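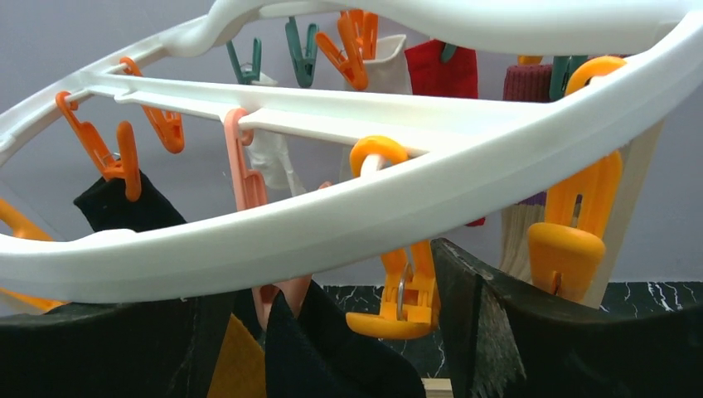 Figure 1. Clip rack in use, with socks on several of the clips.

Home Skills, Unit 4: Drying Small Things
Handout and notes, Stukley Adult Learning Center

These are my notes from the drying session, cleaned up a bit so you can follow them without me talking over the top. If you missed the session you should be able to do the practice at home with whatever you've got. Please read the part on wool before you try anything with wool!

1. Where we left off

Last time we did sorting and washing, and a lot of you asked the same thing on the way out, which was what to do if you don't have a dryer, or you have one and hate paying for it. So we're going to spend this unit on air drying, and I'm starting with socks and other small items since they're the ones people give up on. A shirt goes on a hanger and you forget about it. Twelve pairs of socks take up a whole radiator and half of them end up behind it.

2. Kinds of rack

Folding floor rack (the one with long bars). Good for towels, pants and sheets folded over. Socks can go over the bars but they slide off if you bump it, and a sock folded over a bar is lying against itself, so the fold stays damp.

Clip rack (Figure 1). It's a rim with a crossbar and a bunch of clips hanging down, and you hang small stuff from the clips. I love these. Mine lives over the bathtub from February until it's warm enough to put it on the porch. Each sock hangs free with air on both sides, and a packed rack still takes up less room than one bath towel.

Line and loose pins. Fine if you have a yard. You'll lose pins. Buy more than you think you need.

In the supply closet we have two brands of clip rack, the Prula and the Jakow. The Prula has 24 clips and the Jakow is a little smaller and easier to fold up. I don't care which one you use for the practice, just put it back in the closet with the clips untangled. (They do tangle. Hold the rack up high, give it a gentle shake, then work from the outside in.)

3. Hanging socks

Start with a shake. Hold the sock by the toe and snap it once or twice so it isn't a twisted rope. Pull the heel out flat if it's bunched up.

Then you have to pick an end, and people have strong feelings about this. I hang by the cuff. The clip bites into the thicker ribbed part and the water runs down to the toe, so the toe is the last bit to dry. Other people hang by the toe to save the elastic, and that's fine too, though I get a dent in the toe that I can feel in my shoe all morning. Try one pair each way this week and see what you like.

Clip just the edge. A small bite is plenty for a sock, and if you shove a big handful of cuff into the clip you've made a thick wad that won't dry.

Don't fold pairs together and put both in one clip while they're wet. I know it's tempting when you run out of clips. If you really are short, put the thin dress socks two to a clip and give the thick ones a clip each.

Keep pairs next to each other. This one's for future you. With clips in different colors, like the orange and teal ones in Figure 1, you can go one step further and give each person in the house a color. It sort of works at my house - the kids argue over who gets which.

4. Balance

A rack that hangs from one hook will tip if all the heavy things are on one side. Hang something on the left, then something on the right, and keep going around. Thick socks go opposite thick socks. If it's already tilting, move one heavy item across before you start rearranging everything.

5. Where to put it

Somewhere air moves. A doorway is great if you don't mind ducking. Over the tub is good for drips, but run the fan or leave the door open, or you'll be drying socks in fog. Keep it well away from space heaters and the stove, please, no exceptions on that one.

Full sun is lovely for whites and rough on darks. Black and maroon socks do better in the shade, or turned inside out.

6. Wool and other fussy things

Wool socks are heavy when they're soaked and they stretch. Roll them in a towel first and press on the roll with your hands, then lay them flat or hang them over a bar. Same for anything hand knit. Don't wring them. Tights can go on a clip rack if you fold them at the waist and use two clips. Gloves go up by the cuff, fingers down.

7. How do I know they're dry?

Feel the toe and the heel, on the inside. The cuff lies to you. Cotton that's cool to the touch usually still has some damp in it, so give it another hour and check again. Damp socks shut in a drawer will smell, and then you're washing them twice.

Practice for next time

Hang one full load of socks and small items at home, or use the wet basket in the Maldonado room before the session starts. Write down where you hung it, what time you hung it, and what time the thickest sock was dry. Bring that with you, scrap paper is fine. We'll put everybody's times up on the board and compare bathrooms, porches and doorways.

Also bring one fitted sheet. Yes, we're doing the sheet.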